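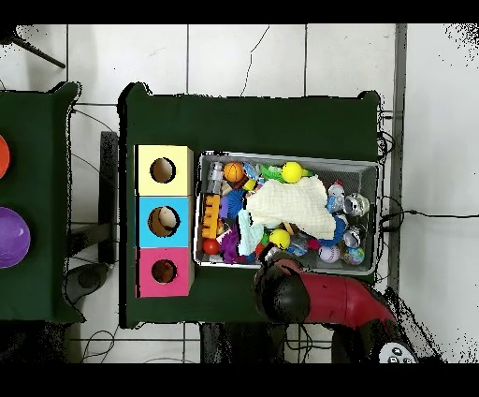 Toy bin and stacked boxes, green table.

Atance Street Neighborhood Safety Group
Minutes, 2020-11-15

Present: Jamshid Amini (chair), Eulalia Bustos, Bautista Montecinos, Waltraud Schwerdtfeger (minutes). Apologies: Violeta Saavedra, who sent four pages of remarks.

1. Pharmacy break-in
Mr. Montecinos reported that police have a suspect in the Rajan Pharmacy burglary. Taken: $344 and a case of cough drops. The suspect was found two doors down, coughing.
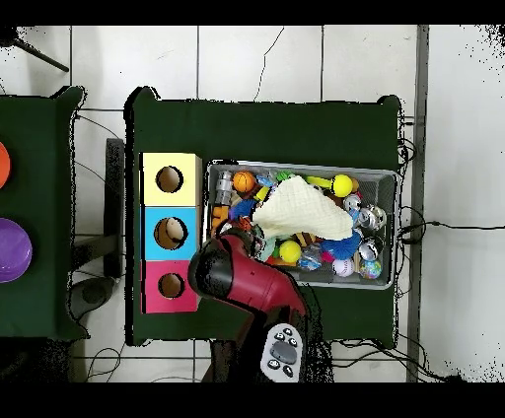 2. Car thefts
Sixteen since June. Ms. Bustos again asked people to stop leaving keys in the cup holder. Mr. Amini said he had only done it twice.

3. Street lights
Pralter quotes $610 per lamp for the alley. The chair called this robbery, and asked that the word not be minuted. Ms. Bustos to get a second price.

4. Patrol sign-up
Flyers went to almost 80 homes. Two replies, one of them a complaint about flyers.

5. Ms. Saavedra's remarks
Taken as read. Nobody had.

Next meeting to be set once Mr. Amini finds his calendar, last seen in the car.

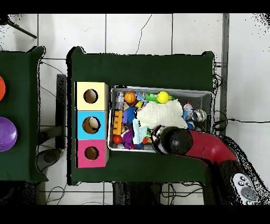

Yellow, blue and pink boxes beside the mesh bin.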